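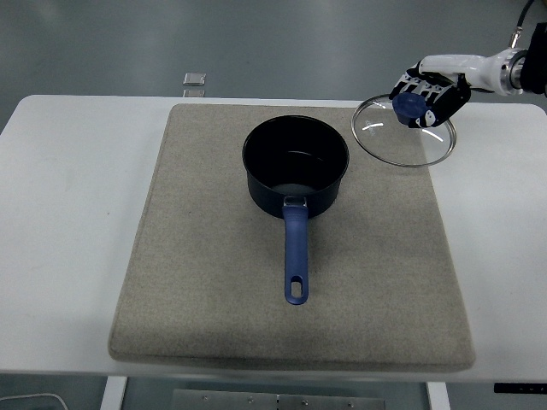 图1：桌上的毛毡垫、黑色奶锅和玻璃盖，蓝柄蓝钮

标题：奶锅玻璃盖的钮松了，换钮还是换盖？顺便问问桌垫

楼主 梁素琴
锅是一个单柄锅，黑色锅身，蓝色长柄，柄尾有挂孔。玻璃盖带一圈细金属边，中间一个深蓝色的钮。二月份买的，基本天天煮粥热奶。上礼拜开始盖钮会转，拧紧了煮两顿又松。
想问两件事：
1. 钮能不能单买，孔径怎么量。
2. 桌上那块米灰色的毛毡垫，边上鼓起来一圈的那种，能不能直接放刚离火的锅。我现在是等凉了再放。

2楼 灶台边的老徐
先把钮拆下来看里面的螺丝。多数是一颗十字螺丝，从盖子里面往外穿，中间夹一片垫圈。垫圈老化了就会松，换片硅胶垫圈就行，不用换钮。

3楼 半斤葱
盖钮单买很便宜，买之前量玻璃上的孔，别量螺丝。我家那个孔是10毫米，买回来一个配细螺丝的，晃得厉害，又退了。

4楼 Erkar用户2
不建议自己修玻璃盖。孔边受力不匀容易裂，直接换盖，按锅口外沿的直径买。

5楼 灶台边的老徐
回4楼：手拧到不转就停，别上电动螺丝刀，裂不了。我换过好几个盖子的垫圈，都还在用。

6楼 Erkar用户2
你没裂不等于别人不裂。我家那个就是拧完第二天煮面的时候从孔边开了一道纹。一个盖子几个钱，犯不上。

7楼 半斤葱
裂之前孔边有没有磕过？我碰到过一个，是洗的时候在水槽边上磕了个小豁口，后来才裂的。楼主拆开以后用指甲沿孔摸一圈，有缺口就别装了。

8楼 阿槐
说垫子。毛毡分羊毛的和化纤的，光看照片分不出来。羊毛的稍微耐热一点，化纤的放热锅会发硬发亮，留一个圈。标签上写聚酯的就别放。

9楼 南门外
我用的是Traltine的毡垫，说明上写最高可到300度，刚关火的汤锅放上去没事。

10楼 阿槐
这个数我不太信。毡子耐不耐是一回事，底下的桌面又是一回事。白桌子烫出黄印擦不掉的，我家那张就有。中间再垫个金属架或者软木，稳妥。

11楼 南门外
我下面是石头台面，确实没考虑桌子。

12楼 梁素琴（楼主）
谢谢各位。钮拆了，里面是一颗十字螺丝，垫圈已经扁了，一边还有点碎。孔边摸过，没有豁口。准备先按2楼的办法换垫圈，不行再换盖。
垫子标签早剪了，查不到成分，热锅我还是不往上放。
另外3楼有没有卖钮的链接？

13楼 半斤葱
找了下以前的订单，点进去是404，店可能关了。你搜“玻璃锅盖 盖钮 通用”，看详情里写明孔径的再买。

14楼 灶台边的老徐
垫圈买硅胶的，别买橡胶的，橡胶的一热有味。柄那头的铆钉也顺手看看，天天用的锅，柄根容易松，铆钉松了自己不好弄。

15楼 梁素琴（楼主）
铆钉看了，不晃。
9月21日补充：垫圈换好了，用到今天没再转。钮和盖子都没换。

16楼 Erkar用户2
再用两个月看看吧，我那个一开始也没事。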